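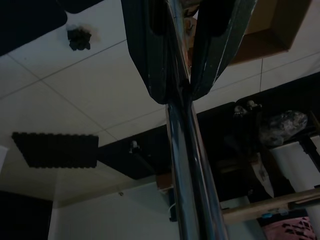

Cuidar las pinzas de un brazo de taller: trucos que nos han ido bien

Llevamos ya una buena temporada con el brazo del kit Zerent montado en el taller de casa, y como mucha gente nos escribe para preguntar si vale la pena y, sobre todo, cómo se mantiene en condiciones, hemos ido juntando estos consejos. Algunos los aprendimos leyendo el manual y otros (los más) metiendo la pata, así que tomadlos con cariño y adaptadlos a lo que tengáis en vuestro rincón.

Los dedos de la pinza

Son lo primero que se gasta. Los nuestros son de tipo pala, anchos y planos, y con el uso van cogiendo rozaduras claras en los bordes. Eso por sí solo no es motivo para cambiarlos, ¡tranquilos! Pasad la yema del dedo por el canto, con el brazo apagado y desenchufado, y si notáis una rebaba que engancha, quitadla con una lija fina al agua, de grano 500, con dos o tres pasadas suaves y siempre en la misma dirección. Luego, un paño húmedo y a secar bien.

Para limpiarlos a diario basta agua tibia con una gota de jabón de fregar. El alcohol lo dejamos para las manchas de cola o de rotulador, y siempre en el paño, nunca a chorro. Nosotros probamos una vez con un quitagrasas de cocina de los fuertes y los dedos quedaron resbaladizos durante días, una lata.

El hueco entre los dedos

Ahí se mete de todo: serrín, pelusa de los trapos, miguitas si el brazo anda cerca de la cocina. Un pincel de repostería viejo, bien seco, entra de maravilla. Con el aire comprimido hay que ir con ojo, porque empuja la suciedad hacia el mecanismo y allí se queda a vivir. Cada 14 días le damos un repaso al pincel, y cuando hemos estado serrando, esa misma tarde.

Orden alrededor del brazo

Mirad bien qué hay en las estanterías que quedan a su alcance. Las bolsas arrugadas y las telas que cuelgan son lo que más guerra da: basta una punta suelta para que la pinza se la lleve por delante. Doblad los paños y metedlos en una cesta de plástico, que además se lava en un momento. Los cables cortos, recogidos con una tira de velcro y con la holgura justa para que no tiren cuando el brazo gira.

Los objetos altos y redondos, como los rollos de papel o los botes, mejor tumbados o pegados a la pared del fondo.

¿Y el kit, qué tal?

Pues estamos contentos, con matices. El montaje nos llevó una tarde larga y las instrucciones en español se leen bien, aunque el dibujo de la muñeca está al revés en una de las páginas y nos tuvo un rato dando vueltas a la misma pieza. Agarra bien las cosas blandas y las cajitas; con las piezas muy lisas de metal le cuesta más, y ahí ayuda cerrar despacio. El ruido es soportable, parecido al de una máquina de coser vieja.

Lo compramos a través de Rametti, que ofrece también una revisión anual a domicilio. La pedimos en abril y nos pareció correcta: apretaron tornillos, engrasaron lo que había que engrasar y nos enseñaron a calibrar la apertura. Si sois mañosos podéis ahorrárosla; si os da respeto abrir la muñeca, pedidla sin pensarlo mucho.

Los dedos de repuesto vienen en bolsas de 2. Guardad los viejos, que sirven para trabajos sucios con pintura o barniz. Y los tornillos que vayáis quitando, a un tarro de cristal con etiqueta. Nosotros tenemos 7 tarros y todavía nos falta uno para las arandelas.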